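Flakotico Forum > Workshop and Studio > Surfaces and Finishes

Topic: Matt white worktop, glare and marking under LED panels

gritstone_dave
We have replaced two old benches with white tables, matt finish, from Velholm. The tops are flat and the edges are sound. My problem is the light. With the ceiling panels on full, the middle of each top reads brighter than the ends, and pale items are hard to pick out. Small offcuts get missed when we clear down. Has anyone fixed this without changing the tops?

ohm_sweet_ohm
What is the panel height above the top, and is there a diffuser fitted? A bare panel directly over the centre will give you that pattern on any white surface, matt or otherwise. Matt only spreads the reflection. It does not remove it.

gritstone_dave
Diffusers are fitted, the standard opal sort. Height I would have to measure. The panels are in a fixed grid so I can't shift them.

planish
Change the tops. White is the wrong colour for a bench where you handle pale stock. Mid grey has been the usual choice for inspection work for a long time and there is a reason every supplier carries it.

lowtide
I don't agree with planish. Grey is fine for inspection but it hides dust and metal swarf, and in a mixed room you want to see both. We kept white and dimmed the panels. The drivers were already dimmable, they just had no control wired in. It took 2 hours for the whole room, including finding the right breaker.

planish
Dimming cuts the level everywhere, so now your drill press is underlit. You then add task lamps and you are back to glare from a different angle.

lowtide
Only if you point the lamp straight down. Set it low and to one side and small objects throw a shadow you can see from the door. That is the whole point of raking light.

ohm_sweet_ohm
Lowtide is right about the angle. With overhead light a pale object on a pale top has almost no shadow, so you are relying on a small difference in colour. Put the lamp 3 hand widths above the top at the far end and try it before you spend anything. If the shadow falls towards you, it is in the right place.

bracket_and_pin
A cheaper thing to try is a dark mat in the area where the work is done and bare white everywhere else. We use Irna bench mats. They lie flat after a day or so and they wipe clean. The corners do lift if you drag things over them.

gritstone_dave
Mats are possible. We tried a rubber one before and it left a grey stain on the old bench that never came out.

bracket_and_pin
That will be plasticiser moving into the top. The Irna ones have not done it here in 9 months, but ours are on laminate. I can't speak for your surface. Put an offcut of mat under a weight somewhere out of sight and check it weekly.

tare_weight
We have white tops as well. Small beige bits on a white top under ordinary room light:

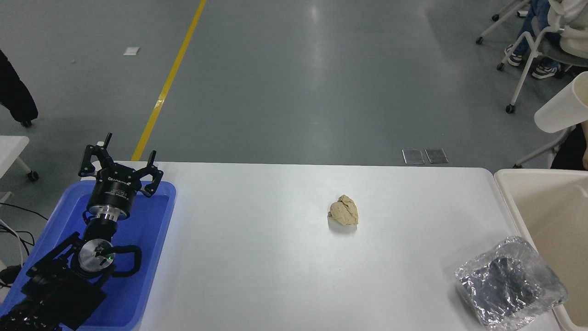
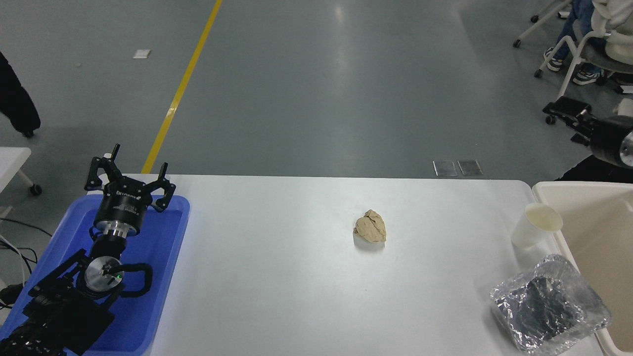

I would leave the tops alone and sort out the light first. What we did change was the clear-down. Everything gets swept towards one end with a wide soft brush, then the top is wiped with a damp cloth in the same direction. It is slower than picking items up by eye, but nothing depends on how good the contrast is.

planish
A procedure is not a fix for a badly chosen surface. People skip it on a Wednesday afternoon when they want to go home.

tare_weight
People skip things on grey benches too.

ohm_sweet_ohm
On cleaning, avoid the cream cleaners. They polish a matt finish in patches and those patches will glare worse than anything you have now. Cabral do a neutral liquid that is safe on most coated tops. Dilute it 12 to 1 and rinse.

gritstone_dave
Thanks. I tried a clamp lamp at the far end last night and the offcuts do show up much better, at least on the half nearest the lamp. The other half is no different. I will try a second lamp before I look at dimming. Does anyone know if the Velholm tops will take a screw from underneath, for a fixed bracket?

lowtide
Check the core first. If it is honeycomb a screw won't hold and you will need a clamp bracket or a through bolt with a wide washer.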